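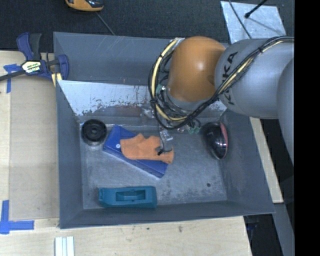 Bin picking cell, random protective stops near the wall
Forum: Integration and Fault Finding

yarai_cell2
KUKA arm, Vorkar gripper, picking mixed items out of a metal bin. The gripper drops off the bus and the arm goes to a protective stop. 196 stops in 1,592 picks. Position hold is fine, no collision logged. Log starts 2023-04-14. Gripper firmware is current.

torque_ripple
Which wrist angles? If they cluster, it's the cable.

yarai_cell2
Most are with the last axis past 90 degrees, reaching low. Cloth items are worst, but those also get the most retries.

mhonda
Then cloth is a red herring. Your dress pack loops around the wrist and gets pulled tight at that angle. Check the connector at the gripper end.

Bent_Shim
Disagree. We had the same fault on a Zaidi controller and it was supply sag when the fingers stalled on fabric. Scope the 24 V before you touch the cables.

mhonda
Sag would show up at every angle. His doesn't.

yarai_cell2
Scoped it. Lowest reading 23.6 V, no dip at the stop. Wiggling the connector by hand in T1 drops the bus every time.

Bent_Shim
Fair enough. Replace the cable too, not only the plug.

yarai_cell2
New cable from Cirkine fitted with more slack and the tie moved back. 885 picks, two stops, both real contact with the bin wall. Leaving this open until 1,000.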